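# 手工卡片开窗结构的耐用性比较

课程:纸艺与材料基础
小组成员:Anouk Wouters、Arnout Verstraete
提交日期:2026年10月2日

## 一、题目来源

八月我们在 Prunau 的社区工坊帮忙做贺卡,发现带透明窗的卡片最容易出问题。卡片寄到以后,窗片边缘翘起,或者窗框的细条断开。工坊用的是 Coppens 卡纸和 Larnska 双面胶带,做法由每个人自己定,没有统一的标准。我们想弄清楚两件事:窗框留多宽合适,窗片用哪种方式固定更牢。

## 二、材料与做法

卡纸都是同一批次的白色卡纸,裁成方形后对折。窗片用醋酸透明片,每边比开口大出一圈。开窗用手摇压痕机和方形刀模,刀模先用低粘纸胶带定位,再过机。一共做了208张,分成两组,每组数量相同:

- A组:窗片四边贴双面胶带,外面再盖一层内衬纸。
- B组:窗片四边点白乳胶,同样盖内衬纸,压在书下过夜。
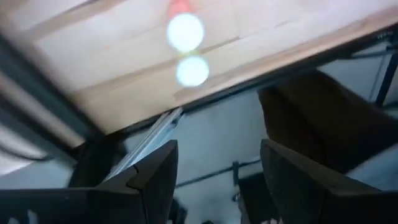 每组里又分宽框和窄框两种。宽框做起来省事,窄框在取下刀模时容易扯弯,要用骨刀从背面慢慢推出来。Arnout 负责裁切和过机,Anouk 负责粘贴和记录。前几张压得太重,折线处出现裂纹,没有计入总数,后来在垫板下面少放了一张垫片,裂纹就没有了。

## 三、测试方法

每张卡片装进普通信封,做三项处理:

1. 反复开合,共60次。
2. 在信封里竖着放两天,上面压一本字典。
3. 从信封里抽出再装回,直到边角开始磨损。

处理完以后,把卡片平放在桌上,看窗片边缘有没有翘起,再用指腹轻推窗框四角。只要有一个角松动,就记为“松动”;窗框断开的另记一类。 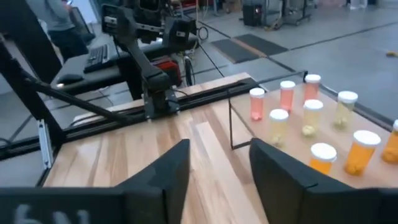

图2 浅色木桌面与带白盖的半透明瓶子

记录时我们尽量让没有参与粘贴的人来判断,但小组只有两个人,有些卡片还是由粘贴的人自己检查的。

## 四、结果

宽框卡片在两组里都没有断框。窄框的问题集中在四个内角,断口多半从刀模压得最深的地方开始。

固定方式上,A组松动的卡片比B组多,松动的位置大多是胶带接头。胶带在角上如果重叠,会垫高内衬纸,开合几次以后先从那里分开。B组粘得更牢,缺点是有的窗片上留下了胶痕,对着光看得很清楚,送人不太好看。另外,乳胶用多了,卡纸会起皱,压一夜也不能完全平整。

时间上差别明显。用胶带做一批大约要70分钟,用乳胶的那一批当天做不完,必须等到第二天才能写字和装饰。

## 五、讨论

Skirthorpe 手工小组借给我们看过一些旧卡片,他们把胶带裁成斜角再拼接,角上不重叠。我们照这个办法补做了几张,没有列入正式数据,手感上确实比直接叠放要平。 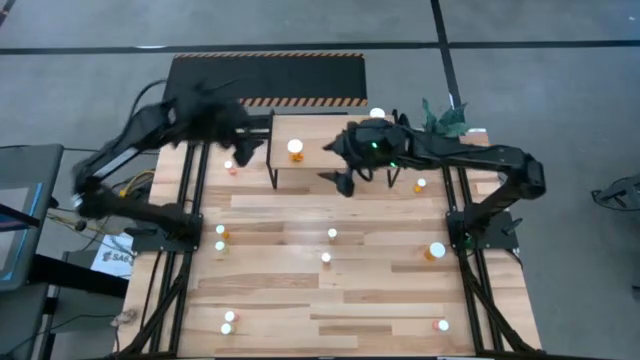
**只有胶带、没有乳胶时,窗片怎样贴才不容易翘?**

把胶带四个角裁成斜口对齐,不要重叠,贴好后用骨刀从中间向两端刮一遍,再盖内衬纸。窗框尽量选宽的那种。

## 六、不足之处

卡片没有真正寄出去过,信封里的受力和邮路上的情况不一样。湿度也没有控制,测试那几天一直下雨,教室的窗户又常开着,乳胶那组可能受了影响。卡纸只用了一种厚度,换成更薄的纸,窄框大概更容易断。

窗框宽度只比较了两档,中间的宽度没有试。刀模是向工坊借的,已经还了,补做要等下次开放日。

## 七、分工

Arnout Verstraete:裁切、过机、测试、第二至第三节。
Anouk Wouters:粘贴、记录、其余各节和排版。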